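Cours > Musique et image > Séance 4 : la chanson originale de film

12 avril 2019, par Carol Stockdale

Bon, on reprend là où on s'était arrêtés, c'est-à-dire au moment où le réalisateur appelle et dit « il me faudrait une chanson ». Pas une musique, une chanson, avec des paroles et quelqu'un qui chante. J'ai mis ces notes au propre pour celles et ceux qui étaient absents (et pour les autres aussi, j'ai vu vos cahiers !).

Première chose à bien distinguer : la chanson originale, écrite pour le film, et la chanson préexistante, dont on achète les droits. Dans le second cas, il y a deux autorisations à demander, celle de l'éditeur pour l'œuvre et celle du producteur phonographique pour l'enregistrement. Je vous le redis parce que c'est l'erreur numéro un dans les dossiers que je corrige : on obtient l'accord de l'éditeur, on fête ça, et l'on oublie complètement la bande. 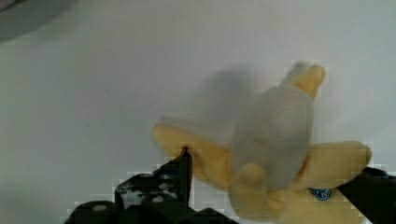
Pour la chanson originale, le contrat de commande règle en principe les deux questions d'un coup, à condition d'être bien rédigé. Reprenez le cas de Trallthorpe, le long métrage que nous suivons depuis novembre. La production avait commandé une ballade à Euan Purves pour le générique de fin. Il rend une maquette piano-voix, tout le monde l'adore, et au montage la réalisatrice Yatziri Manríquez décide de la placer aussi au milieu du film, sous la scène de la gare. Sauf que le contrat ne parlait que du générique ! Il a fallu un avenant, et l'avenant a coûté plus cher que la commande de départ.

Ce que j'aime dans cet exemple, c'est qu'il montre la différence entre les deux emplacements. Au générique, la chanson a le champ libre : pas de dialogue, pas de bruits, on peut garder deux couplets, un pont, une fin qui s'étire. Sous une scène, c'est une autre histoire. La voix chantée se bat avec la voix parlée, et dans cette bagarre c'est presque toujours le texte de la chanson qui trinque. Purves a donc livré une deuxième version à 80 à la noire, plus lente, où le couplet est confié au violoncelle et où la voix n'entre qu'au départ du train. Réécoutez les deux à la suite, c'est passionnant (enfin moi, ça me passionne). 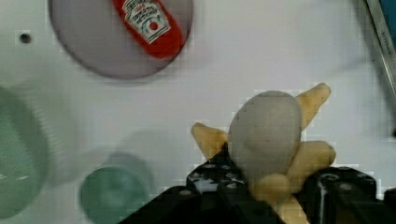 Pourquoi la version du film et celle de l'album sont-elles souvent différentes ?

Elles n'ont pas le même travail à faire. La version du film suit un montage à l'image près, avec des entrées et des silences qui paraîtraient bizarres sans l'écran, alors que celle de l'album doit tenir toute seule, et parfois passer en radio, d'où une intro plus courte et un refrain qui arrive tôt.

Un mot sur l'interprète. On choisit parfois le chanteur avant le compositeur, surtout quand un label est de la partie. Chez Iltavine, qui a sorti l'album du film, Rigoberto Zavala voulait une voix connue, Manríquez voulait garder celle de la maquette. Elle a gagné pour le film, lui pour l'album. Je trouve la maquette plus touchante, mais vous avez le droit de ne pas être d'accord, et Abundio Cervantes défend très bien l'avis contraire dans le texte que je vous ai distribué.

À préparer pour la prochaine fois : choisissez une chanson de générique, notez ce qu'elle reprend du film (un thème, un mot, un instrument) et rédigez-moi 400 mots, 800 si vous êtes en binôme. Les exposés durent 20 minutes, questions comprises, et je couperai le son à la fin, vous me connaissez.
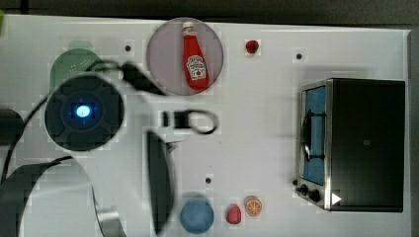 Bouteille rouge couchée sur une assiette ronde, vue de dessus.

Pensez aussi à apporter vos extraits sur une clé, la connexion de la salle Dunmore est trop capricieuse pour du streaming.

Dernière mise à jour de la page : version relue, bibliographie à venir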